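## 5. Setting up the small-items bin

Revised 19th June by Shirley Kettle. Replaces the February version, which was mostly Ilberg's own leaflet copied out with the adjectives left in.

This section covers the deep grey bin, the one the Ilberg catalogue lists as the Hollis 1010. The leaflet calls it a "complete answer to small-item clutter". It is a rectangular bin with high sides. Used sensibly it keeps little things from rolling off the bench, and I would not ask more of it than that.

### 5.1 Before you put anything in

1. Wipe out the inside with a damp cloth and dry it. Do the corners properly, as grit collects there and ends up on whatever you store.
2. Run a hand along the top rim and feel for rough spots. Ours had one on a short side. A few strokes of fine sandpaper sorted it.
3. Set the bin on a flat surface at a height where you can see the floor of it without leaning over. With deep sides this is lower than you would expect.
4. Push down on each corner in turn. If it rocks, move it. Folded card under a corner works for a day or so and then creeps out.
5. Leave the lid off. The lid is sold separately and I have yet to hear a good argument for it.

**Note:** The leaflet says the bin may be used "in any position". Stood on its end it falls over as soon as anything slides to the front. Keep it flat.

**Caution:** Do not lift a filled bin by one side. The rim bends a little and everything runs to the low end, usually followed by the bin.

### 5.2 How much to put in

Ilberg's claim is 200 small items to a bin. I dare say you could get them in. Finding one again would be another matter, and the leaflet is silent on that.

Our rule is a single scattered layer with plenty of floor showing. Once things start lying on top of each other, the flat ones hide under the round ones and people begin stirring with their fingers. Stirring is how edges get chipped and how fingers get pricked.

1. Tip the items out on the bench first, never straight into the bin.
2. Take out anything sharp, leaking, sticky or broken.
3. Take out anything longer than the bin is wide. It will lean against the side and catch a sleeve.
4. Lower the rest in by the handful and let go near the floor. Dropping them from the rim makes a racket and they bounce.
5. Spread them with the flat of your hand until you can tell one from the next.
6. Ease anything stuck in a corner out towards the middle. Corners are the hardest place to pick from, whatever you are picking with.

If you have more than will lie in one layer, start a second bin. I know the second bin costs money. So does an afternoon spent looking for one small thing at the bottom of the first.
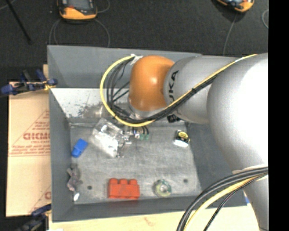 There was some argument here over whether to sort by kind before filling or to let everything go in mixed. The leaflet is all for sorting, and it happens that Ilberg also sells the dividers. We tried both. Sorting is worth the bother when the same things go out again and again. For odds and ends waiting for a decision, mixed is quicker, and no one has to invent a category for the leftovers.

### 5.3 Dividers, liners and other extras

You will be offered these. Most can be refused.

**Dividers.** The Drutard set slots together in a cross and sits loose on the floor of the bin. Small things get underneath it. If you must use it, press it down hard and check below it each time you empty the bin.

**Foam liner.** It does cut the noise. It also grips anything with a burr or a thread, and it holds dust. Fine for glass or painted items, otherwise leave it in the packet.

**Labels.** Useful, provided somebody changes them. Put the label on the outside of a long side, near the top, and write on it in pencil. A permanent label on a bin with changing contents is worse than a bare one.

**Jerkisness non-slip mat.** The only extra I have come round to. I expected very little from something with that name, but it goes under the bin and the bin stops wandering when you reach in. Cut it slightly smaller than the base so that the edge doesn't curl up and gather crumbs.

### 5.4 Taking things out

1. Look before you reach. With deep sides the near wall hides a strip of the floor, so move your head as well as your hand.
2. Reach straight down and lift straight up. Dragging an item up the side scrapes both.
3. Pick from the clear patches first and work in towards any cluster.
4. If two items have hooked together, bring out the pair and part them over the bench.
5. When only a few are left, don't tilt the bin to bring them to you. Pick them up where they lie.

**Note:** A light shining from one side throws half the floor into shadow. Light from overhead is better, though shiny items will glare under it. If you can't make something out, change where you are standing before you start moving lamps.

**Caution:** Take off loose bracelets and roll up wide cuffs. The leaflet leaves this out altogether, and the rim is at just the right height to catch them.

### 5.5 Emptying and cleaning

Ilberg recommends its own cleaner, diluted one part to 20. I compared it with washing-up liquid on two bins side by side and could not tell which was which afterwards. The washing-up liquid was already by the sink.

1. Take everything out by hand. Tipping is quicker, but things wedged in the corners stay put and then go down the plughole.
2. Wash with warm soapy water and a soft brush.
3. Rinse, then stand the bin upside down across two battens so that air gets in underneath.
4. Check the inside before refilling. Fine scratches on the floor are only wear. A crack where the side meets the floor means the bin is finished for carrying, although it will still do for sitting on a shelf.

**Caution:** No scouring pads. They leave the grey patchy, and after that it is hard to tell dirt from damage.

### 5.6 If something isn't right

**Items keep ending up at one end.** The surface isn't level. Go back to 5.1, step 4, and be less hopeful about it this time.

**Items can't be told apart.** Too many in the bin, or too many of the same colour as the bin. Dark grey things on a grey floor vanish. Give them a bin of another colour, or a sheet of white paper underneath.

**The sides bow outwards.** It has been overfilled or left near a heater. Empty it and leave it overnight somewhere cool. Ours came most of the way back. The leaflet says the sides cannot bow.

**Contents don't match the label.** Believe the contents.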